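Search this notebook
Enter keywords Go

September 22, 2025 – Wool shrinkage, batch 3

Third attempt at getting the felt to come out the same thickness twice. The first two produced one good panel and one object Macarena called "a hat for a brick."

Started with the Bakden roving, 134 g per panel, laid in four crossed layers. Target is 400 mm square after fulling. Begoña wants them for the chair seats and has now stopped asking when, which is worse.

Panel A: soaped, rolled 294 times by hand. I lost count once and gave myself credit for the missing rolls. Came out 400 by 391. Acceptable to anyone who isn't Begoña.

Panel B: same again, but Joris did the rolling. Joris rows. Panel B is 400 by 362 and could stop a door.

Panel C: swapped the olive soap for the Peñalver flakes. Lots of foam, very little felt. You can still see the layers at one corner. Re-rolled with the old soap and it pulled itself together a bit, sulkily.

Rinsed all three with a splash of vinegar. The notes from December say "a splash" too, so my past self was no more use than the present one. Measured it this time: 82 ml in the big tub.

To do: weigh the panels once fully dry, cut the edges square, find out who has the good shears (Tia, probably). No more flakes until the roving from Plaltura turns up and we can compare properly.

Drying is flat on the rack, as always. No heat on A or B. C may get a short tumble if it stays this limp, on the grounds that it has little left to lose.

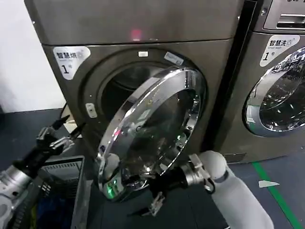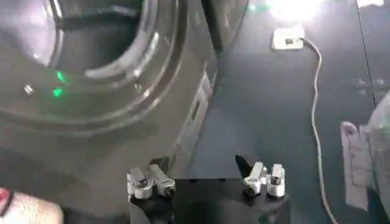 Round openings on the gray machines.

Recent entries
Madder bath, second try
Rack repairs
Needle felting the edges
Why the brick has a hat
Soap order, autumn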